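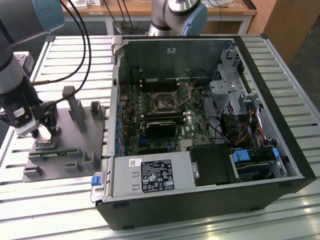

Figure 4. Desktop tower with the side panel off, CPU socket empty.

4. Setting Up the Count Station for Polling Day

This section covers the Pundik tally software on a polling place's own desktop computer. It assumes you have read Section 3 and that the registrar has issued your precinct file. If the file hasn't arrived, stop and ask for it. Last November one precinct tried to build its own from the old voter list and spent the evening matching street names by hand.

The vendor's quick-start card says set-up takes a few minutes. Ignore the card. Do the work the day before the polls open, with a second person in the room who can read the screen for themselves.

4.1 Loading the precinct file

1. Disconnect the network cable. The Pundik start screen will complain that it can't check for updates. Let it complain.
2. Insert the sealed drive and write its seal number on Form C before you break the seal.
3. Choose Load Precinct. Read the precinct name out loud and have the second person check it against the printed notice.
4. Open the Contests tab. Compare every contest and every candidate's name with the sample ballot, including middle initials. The green check mark next to each contest means only that the file opened. It doesn't mean the names are right.
5. Remove the drive, put it in a fresh bag, and record the new seal number.

Note: The Wallner and Geltetti precincts share a building and have file names that differ by one letter. Check the notice taped to the door of your own room, and don't go by what the other table has.

4.2 The test count

The manual that came with the software calls this step "optional." We don't. A count station that hasn't been tested is not to be used, whatever the delivery sheet says.

1. Choose Test Mode. The bar at the top of the window turns orange. If it stays gray, you are in live mode. Close the program and start over.
2. Feed the 200 marked test ballots in the order they come out of the envelope.
3. Print the test tape. Both people compare it with the answer sheet, line by line, and sign it.
4. If any line is off, run the full set again. Two failed runs and the station is out of service. Call the election office and switch to the paper tally in Section 7.
5. Choose Clear Test Totals, then print a zero tape. Every contest must show zero, write-ins included.

Caution: Clear Test Totals reports "Done" even when the printer is out of paper and no zero tape was made. We have raised this with the people at Travatance who maintain the program, and were told it would be fixed. Until you have the tape in your hand, treat the totals as not cleared.
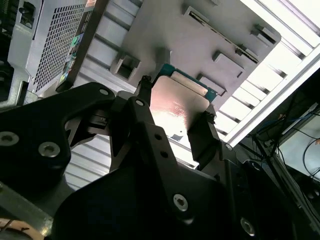
Figure 5. Processor chip held in a gripper.

4.3 Opening and closing

1. On the morning of the vote, check the overnight seal number against Form C before you turn anything on.
2. Print another zero tape. Yes, again. Post it where voters and observers can read it.
3. Choose Open Polls. The clock on screen should agree with the wall clock to within 60 seconds. If it doesn't, write down both times and leave the computer clock alone.
4. At closing, wait until the last voter in line has voted. Then choose Close Polls. This can't be undone, and the warning box is easy to click past.
5. Print three copies of the results tape. One goes on the door, one in the sealed envelope, and one to the registrar.

Note: The program offers to send results by e-mail. Decline. An unofficial total that gets out early is hard to call back, and the e-mail leaves off write-in votes.

4.4 When the numbers don't agree

Compare the number of ballots counted with the number of signatures in the poll book. A difference of one or two usually means a voter signed and left without voting. Write it on Form D anyway. Don't adjust either number to make them match, and don't accept the program's Reconcile button, which changes the signature total to fit the count without saying so.

Questions about this section go to Shufen Jiang at the election office. Revised 28th May. Replace any earlier printed copy in your binder.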